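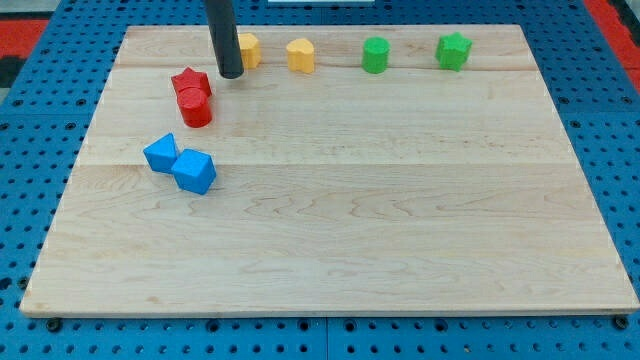

Holub Tile Notes

Hi, and thanks for stopping by! I started this set in June after falling hard for the painted stove tiles in the Okport town museum (second floor, past the clocks), and it has grown a bit since then.

What you get: 357 records, one per tile, in a single CSV file. Each row has my own ID, the room, the main motif, the glaze colors and a short note on condition. More than 50 rows also have a "workshop" value, which I copied from the wall labels. Blank means the label didn't say, so please don't read it as "unknown maker" — I just left it empty.

Motifs are sorted into 9 groups. Birds and ships were easy. "Garden" is a mess, I'll admit, and I keep moving the tulips in and out of it.

Known problems
- 3 rows have the wrong room (the Plilto stove got moved and I haven't been back).
- Glaze colors are by eye, under gallery lights. My "gray-green" may be your blue!
- Repaired tiles are marked "r", but only if I could spot the repair.

Loading it: the file is UTF-8 with commas, and it opens fine in Avano or any spreadsheet. Keep the ID column as text or you'll lose the leading zeros.

Free to use for anything, with credit to Holub Tile Notes. Fixes are very welcome — send the ID along with the change.

Last updated Tue 20 January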